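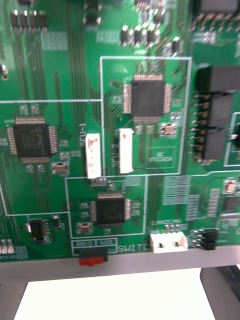

Figure 5. Circuit board resting against the gray rail.

Section 9: Replacing the Control Board

Read this section all the way through before you unplug anything. The job applies to the Clanamen 312 and Clanamen 695 tabletop dehumidifiers. Both models take the same steps unless a note says otherwise. If your unit is still under warranty, contact the dealer first. Opening the rear cover ends the warranty on the cabinet and the fan, but not on the sealed system.

9.1 When to replace the board

Replace the control board only if one of the following applies:

- The display stays dark after you have checked the outlet, the cord and the fuse (see Section 4).
- The display shows E5 and the code comes back after a reset.
- The fan runs but none of the buttons respond, including the power button.

Do not replace the board for a full-tank warning that will not clear. That fault is nearly always the float. Take the tank out, rinse the float under the tap, and check that it moves freely on its hinge. If the warning stays on, follow Section 7.

9.2 What you need

- Replacement board for your model
- Phillips screwdriver, size 2
- Small flat screwdriver
- Soft towel
- Dish or lid for the screws
- Masking tape and a pen

Boards ordered from Nava Parts come with a new strip of foam for the cover. Boards ordered from other sellers may not. The old strip can be used again if it is not torn.

CAUTION: Unplug the unit and wait 9 minutes before you remove the rear cover. Parts of the power section can hold a charge after the cord is pulled.

CAUTION: Empty the tank before you tilt the unit. Water left in the tank can run into the fan housing.

9.3 Removing the rear cover

1. Turn the unit off at the panel, then pull the plug from the wall. Do not rely on the panel switch alone.

2. Slide the tank out, empty it and set it aside.

3. Lay the towel on a firm table. Place the unit on the towel with the back facing you. Keep it upright. If it has been laid on its side at any time, stand it up and leave it overnight before you run it again.

4. Remove the air filter. Press the tab at the top and pull the filter toward you.

5. Take out the screws around the edge of the rear cover. The two at the bottom are longer than the others. Put them in a separate part of the dish.

6. Press the flat screwdriver gently into the slot at the top of the cover and turn it until the clip lets go. Lift the cover away.

NOTE: On the 695, the cord clamp is fixed to the inside of the cover. Open the clamp before you pull the cover clear, or you will strain the cord.

9.4 Removing the old board

7. Take a photo of the wiring with your phone. Do this even if you plan to label the wires.

8. Wrap a piece of masking tape around each plug and write down where it goes. The fan plug and the humidity sensor plug are the same size and will fit in each other's place.

9. Pull each plug straight out by its body. Do not pull on the wires. If a plug is stiff, rock it a little from side to side.

10. Remove the screws that hold the board. Keep one hand under it as the last screw comes out.

11. Hold the board by its edges and slide it up and out. Put it in the bag the new board came in.

NOTE: Touch a bare metal part of the chassis before you handle the new board. Avoid working on carpet.

9.5 Fitting the new board

12. Check the part label against the number on the rating plate at the back of your unit. The 312 and 695 boards have the same outline and the same screw holes. A 312 board in a 695 will power up, but the fan will run at low speed only.

13. Slide the board into position and line up the holes. Start every screw by hand before you tighten any of them.

14. Tighten the screws until they are snug. Overtightening can crack the board around the hole.

15. Push each plug home until it clicks. Compare the result with your photo.

16. Tuck the wires behind the plastic guide so that none of them can touch the fan.

17. Press the foam strip into the groove, fit the cover and replace the screws. The long ones go at the bottom.

18. Refit the filter and the tank.

9.6 First start

19. Plug the unit in and press Power. The display should light and show the room humidity within a minute.

20. Hold Mode and Timer together for 5 seconds. The display will blink. This clears the memory and sets the target humidity to the factory level.

21. Set your own target and let the unit run for an hour. A faint smell on the first run is normal and should fade. If the smell is strong or you see smoke, unplug the unit at once.

If the display stays dark, unplug the unit, wait as before, and check the plugs in step 15. If it is still dark, do not fit a second board. Call the service desk listed in Section 12.

9.7 Disposing of the old board

Do not put the old board in household trash. Most electronics drop-off points will take it. Akton service counters also accept old boards from either model at no charge.

Comments

dhanial_workshop
20/02/2022
Worked on my 312. Step 8 is worth the trouble. I skipped the tape the first time, mixed up the fan and sensor plugs and got a reading of zero until I swapped them back.

basementdamp
Does the reset in step 20 also wipe the timer? Mine came back on in the middle of the night.

mkt_reader
Yes, it clears the timer as well. Set it again after you set the humidity.

olive22
My cover had no slot at the top, just two clips on the sides. Is that an older version? Serial plate says 695.

reply to olive22
Same on mine. Squeeze both sides and pull from the bottom. The rest of the steps matched.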